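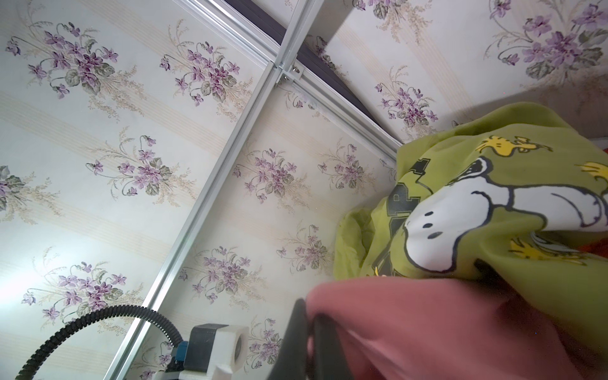
March 21, 2020
Color bleed in mixed loads, wash series 2

Picking up from the February entries. Series 1 was thrown out after Henok Kumsa found that the Savchuk balance had drifted and the powder doses were all high. It has been recalibrated against the Sasby weights and the reading now holds between checks. Old sheets are kept in the back of the binder, marked VOID.

Question for this series: how much of the dye picked up by white cotton comes off during the main wash, and how much during a slow drain with the load left sitting in the liquor.

Setup
Tap water, unsoftened. 1000 mL per jar. Hevham powder, same bag as before, dissolved first and checked for lumps. Jars in the bath at 34 °C, tumbled for 20 minutes. One dyed swatch and one white cotton swatch per jar, stitched together along one short edge. Dyed swatches were cut from the red knit that Rozália Michalík had already tested for rub fastness. No salt, no bleach, no softener.

Half the jars were drained at the end of tumbling. The other half stood in the liquor overnight, lids on, bath off. All then got two cold rinses and were dried flat on the rack with the white side up.

Observations
Drained jars: liquor pale pink, white swatches close to clean. A faint line along the stitching on most of them, where the two cloths stay in contact and water does not get through well.

Standing jars: liquor darker by eye. White swatches clearly tinted, uneven, worst in the folds. Second rinse came off nearly clear in every jar, so what is on the cloth by then is staying on the cloth.

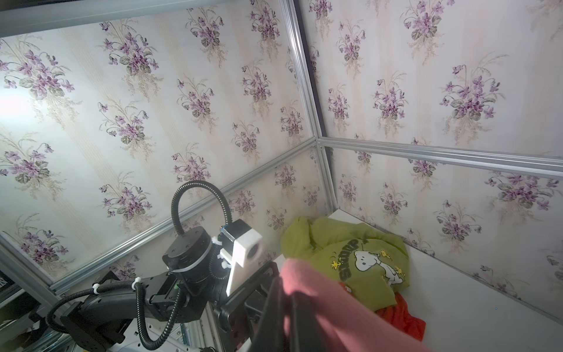 The uneven tint is a problem for the readings. The reflectance head covers a small spot and the result depends on where it is put down. Nesma Shehata suggested taking the reading at the four corners and the center, then reporting the mean and the spread. Tried this on one standing swatch: mean 79, spread too wide to compare with anything. Flattening the swatches on a glass plate during the standing period might help, but then it stops being much like a real load.

One jar leaked at the lid seal. Level was down in the morning and the swatch corner was out of the liquor. Excluded. Seal replaced from the Loltivby spares box, which is now nearly empty.

Notes on the white cotton
The current roll has a finish on it. Drops of water sit on the surface before soaking in. Wael Gaber pre-washed a length without powder and the drops then went in at once. Swatches in this series were NOT pre-washed. Dye pickup may be reading low across the board. The comparison between drained and standing should still be usable, as both halves came off the same roll.

To do
Pre-wash the rest of the roll, no powder, line dry.
Repeat the standing jars with a shorter hold. Overnight is too long to say when the transfer happens.
Run a blank with white on white to see whether the powder alone shifts the reading.
Ask Eyerusalem Belay for bath time next week; hers has the better lid.
Order lid seals.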